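Support > Propulsion test stands > Closed tickets > Chamber pressure dropout during hot fire

February, logged by Sibel Tuncer

Product: Emance data recorder, stand-side unit
Site: Primside, cell 3
Priority: High
Status: Closed

Problem as reported
The chamber pressure channel on the Montoya upper stage engine drops to zero part way through the burn. It comes back by itself after shutdown. All other channels carry on as normal. The engine controller reads its own sensor and saw steady pressure throughout, so the engine is not at fault. The recorder is set to raise an abort when this channel reads zero for longer than the hold time, and it did so on both attempts. The customer can't finish the acceptance burn until this is sorted.

09:40
Asked Primside for the raw recorder files and the channel list. Files received. The dropout is a clean step to zero with no noise before it. A damaged transducer would normally drift or go noisy first, so I am looking at the cable and the input card.

10:15
Asked them to swap the transducer with the spare anyway. Cold check fine with both. Put the original back. 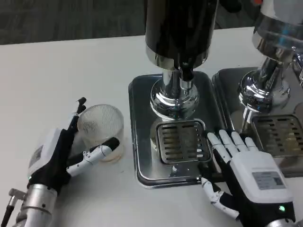
White table, dark carpet behind.

11:05
Moved the channel from input 7 to input 8 and repeated the cold check. No fault seen. This doesn't prove much, as the fault has never shown up cold. Firmware is the current release. Rolled the configuration back to the one used for the previous engine and compared the two. The only difference is the scaling on the fuel inlet channel, which is correct for this engine.

12:30
Novbridge made the stand harness, so I rang them for the drawing. The pressure cable shares a clamp with the igniter lead for over 700 mm before it reaches the junction box. On the older stands these are run separately.

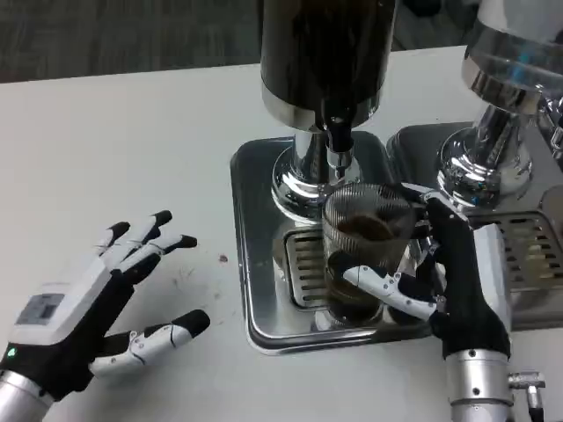 13:20
Primside opened the junction box. The screen on the pressure cable had been cut back and was not joined to the ground bar. One core was also barely held in its terminal. A light pull brought it out. Under vibration it could easily open and then close again once the engine stops, and that would match the files.

14:10
Core re-terminated and pulled to check. Screen joined to the ground bar. Cable moved to its own clamp, away from the igniter lead. Channel returned to input 7 so that it matches the drawing.

14:45
Asked for a tap test on the box with the recorder running. No dropout. Before the repair the same test was not done, so there is nothing to compare it with - my mistake, I should have asked for it first.

16:25
Short burn completed. Pressure trace is continuous from ignition to shutdown and agrees with the controller's reading. No abort raised.

16:50
Full acceptance burn completed, same result. Files saved with the ticket.

Cause
Loose core in the junction box terminal. The unjoined screen was a separate fault and probably had no part in the dropout.

Still open
Novbridge to reissue the harness drawing with the separate clamp shown. Primside to check the terminals in the other cells at the next shutdown. Both are tracked under the harness ticket and this one can be closed.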